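Drutmont Allotment Society
Minutes of the general meeting, 9th February

Present: 16 members. Chair: Sulastri Tarigan. Apologies were received from the Plerkport Road plots.

1. Previous minutes
Agreed with one correction. The hose order was placed with Hoton, not Ghiță.

2. Water
The tap by the lower gate still drips. Hoton quoted for a new valve and will hold the price until the end of the month. Agreed to go ahead. Water stays off until the last frost, and members should bring their own for seedlings. 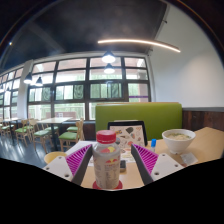 3. Rents
Plot rent stays at 31 dollars. Four plots are unpaid. Reminders to go out this week. Any plot still unpaid at the next meeting goes to the waiting list.

4. Compost
The shared bays are full of woody stems that should have been chopped. Members asked for a sign. Ghiță can deliver 100 bags of mulch in one load, but the truck needs the main gate open and the track clear. Date to be confirmed.
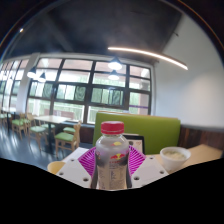 5. Summer open day
To be held in July as before. Plant stall yes, raffle undecided. The Plerkport group would like a table for honey and this was agreed.

6. Any other business
Bonfires: the rule is unchanged, none before dusk. The shed key is missing again. Whoever has it should return it to Sulastri.

Next meeting: same place, date to be posted on the gate.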